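Home Contents Glossary Index Previous Next

CHAPTER 8
Surfaces and What We Ask of Them

If you have ever run your palm across a kitchen counter while waiting for the kettle, you have already begun the work of this chapter, whether you meant to or not. Your hand was asking the surface a whole string of questions (is it smooth, is it cool, will it mark if I set this mug down?) and most of us get through life asking them without ever writing the answers down. In the next few sections we are going to write them down, and I hope you will find it as pleasant as I do.

Chapter 7 dealt with the bulk of a material, with what holds it up and what makes it snap. A builder can't stop there. The people who live with a floor or a table never meet the bulk of it at all; they meet the top layer, and they form their opinions quickly. When the town library at Gresholm replaced its reading tables, the staff kept a comment book by the door for a year. It gathered 349 remarks, and hardly any of them were about strength. Readers wrote about glare from the windows, about cold elbows in March, about a gray finish that showed every crumb and a dark one that showed every fingerprint. I have borrowed from that book all through this chapter, because it is such good company. 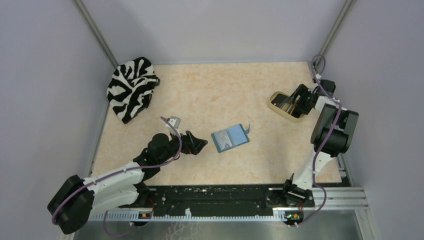

Pattern is the part of a surface that people notice first and designers tend to leave until last. A plain, even color is restful to look at, but it hides nothing, and a single scratch will draw the eye from across the room. A very busy pattern forgives nearly everything and may tire you out by lunchtime. Between the two lies a wide and useful middle ground, and a beige top with a faint pale-orange marbling, like the one between the light gray walls here, sits comfortably inside it. The color wanders a little, enough to break up a large area, yet the surface still reads as calm. The Utach sample room, which you will visit in Section 8.3, arranges its shelves by just this quality, from quiet to loud, and we will borrow that habit too.

Two words need sorting out before we go on. By "finish" I mean how a surface handles light: dull, satin, or glossy. By "texture" I mean how it feels under the fingers. The two often travel together, but a glossy tile can be bumpy and a dull board can be as smooth as an egg, so please keep them apart in your notes. The exercises from the Mandagi workshop at the back of the chapter will trip you up otherwise!

3,922 views Share 8 comments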